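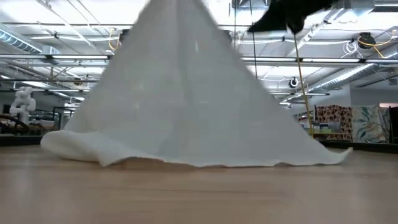

Figure 4-1. Thin white cloth drawn up to a peak over the table.

Section 4: Laying Out and Folding the Large White Cloth

Welcome to the fun part! By now you have washed and dried your Trilenden cloth (Section 3), and it's time to get it flat. A big, light sheet like this one catches air beautifully, and once you get a feel for it you'll want to do the whole stack.

Before you start

Clear the tabletop and wipe it down. Wood is great for this job because the fabric glides, but run your palm over the surface first and feel for rough spots. Take off rings and watches. Check the label in the corner: these steps cover item 256 and item 559. For the heavier item 2691, go to Section 6.

Laying out

1. Set the cloth in a heap in the middle of the table.
2. Pinch it near the center and lift straight up until the sides hang down in a tent.
3. Give it one gentle shake and let the folds drop out. (Two is fine. Ten is a workout!)
4. Lower it slowly, letting the hem touch down before the peak.
5. Look along the bottom edge for places where the hem has rolled under. Open each roll with your fingertips.
6. Draw the corners outward, one at a time, until the cloth lies flat.

CAUTION: Never yank a corner that feels stuck. The weave is thin and will pull out of shape. Lift the cloth and start again from step 2.
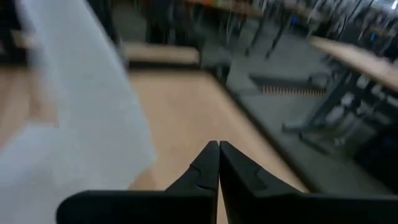

Gulov Linen Room | Liltthorpe Site | Textile Care Team

Folding

7. Line up one long edge with the straight edge of the table. It's the best ruler you own!
8. Bring the far edge over to meet it and smooth from the middle out toward the ends.
9. Fold in half again the same way, then fold the short ends in to the center.
10. Close it like a book and press down with both hands to push out the air.

Note: Pale fabric on pale wood can be hard to read. If you lose track of an edge, slide a dark mat partway under it and the hem will show up right away.

Note: A folded cloth should fit the Bhat shelf bins, which are 236 mm deep. If yours sticks out a little, open the last fold and bring the short ends in closer.

Storing

11. Place the cloth in the bin with the folded side facing you.
12. Keep the lid off for an hour before stacking.

For stains and small tears, see Section 5.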